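4.3 Checking the segmentation before a two-arm run

Use this procedure after the head camera has been calibrated (section 3) and before you load a task plan. It confirms that Plistitz is splitting the tabletop into separate objects and that the planner, Filip, is working from the same list. You will need an operator account on the Bosau controller and both arms powered, with the brakes on.

Caution: Leave the brakes on until step 9. The preview in step 7 draws planned motion on the screen only, but a plan that was queued earlier will start as soon as the brakes release. Clear the queue first.

1. In the Bosau console, open Tools, then Perception, then Live Objects.

2. Click Clear Queue. The plan counter at the bottom of the window should read 0.

3. Set Source to Head. Do not use Wrist Left or Wrist Right here. The wrist views are for the last stage of a grasp and have their own settings in section 4.6.

4. Click Capture Background only if the table or the mat has been moved since the last session. Remove all loose objects first. If nothing has moved, skip to step 5.

5. Put the task objects on the table and click Segment. Each object gets a colored outline and a track number. On the standard controller this takes a few seconds the first time and is much quicker after that.

6. Compare the outlines with the table itself. Every object you want the arms to handle must have exactly one outline. If one is missing or doubled, see "Adjusting the merge distance" below.

7. Select an object in the list and click Preview Grasp. Filip draws the approach path for whichever arm it has picked. To force an arm, hold Shift and click Left or Right.

8. Repeat step 7 for every object in the task. A gray entry means no path was found. Hover over it to read the reason code.

9. When all entries are green, save the object list (File, Save Scene) and release the brakes from the main panel.

Note: Scene files written before the October release do not store the arm choice. They still load, but Filip will pick the arms again and the result may differ from what you previewed.

Adjusting the merge distance

Merge distance sets how far apart two patches of the point cloud can be and still count as one object. The default is 20 mm. Lower it if neighbors are being joined together. Raise it if a single object is being cut into pieces — shiny and see-through surfaces are the usual cause.

Minimum points sets the smallest patch that is kept. The default is 200. Patches below this are dropped without a message, so check this value first when a small object is missing from the list.

Both values are saved per scene. Click Segment again after each change. The outlines do not refresh by themselves. 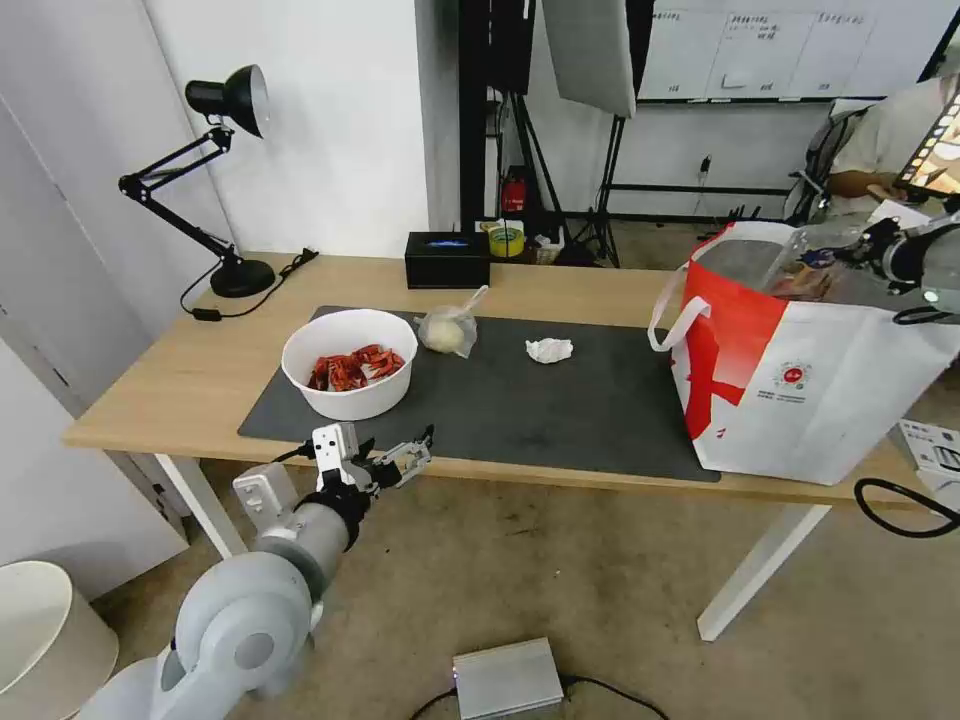
Merge distance is applied to the whole view, so one value has to serve every object on the table. Clear plastic gives poor depth, and the outline often has holes in it or follows whatever is underneath. The tied bag with the round, pale yellow item in it is a typical case: the item may come back as one patch and the plastic around it as several more, or not at all. Do not raise the merge distance far enough to close those gaps if the bowl or the tissue next to it then gets swallowed. Draw a manual group around the bag instead (right-click, Group Patches) and leave the distance alone. The shopping bag at the right end needs a different fix. Its looped handle can be tracked as a separate thin object, and Filip will then plan around the handle as an obstacle. Select both tracks, choose Join as Container, and mark the opening with the Rim tool. Container rims are required for any place-in or take-out action.

Items inside a container are not listed until the rim has been marked. After that they show up indented under the container name, and only the parts the camera can see are outlined.

Reason codes in the object list

E-106: Approach path crosses the other arm. Park the other arm or force the arm choice.
E-112: Object is outside the reach of both arms. Move it closer.
E-115: Depth is missing on more than half the outline. Use a manual group.
E-121: Container has no rim.

If E-106 stays after the other arm has been parked, the arm model is probably out of date. Reload it from Tools, Models, Stistenum and restart the planner. The rest of the codes are in appendix C.

Section last revised 27th November by Oana Ardeleanu. Send corrections to Sânziana Husar.

4.4 Saving and sharing scene files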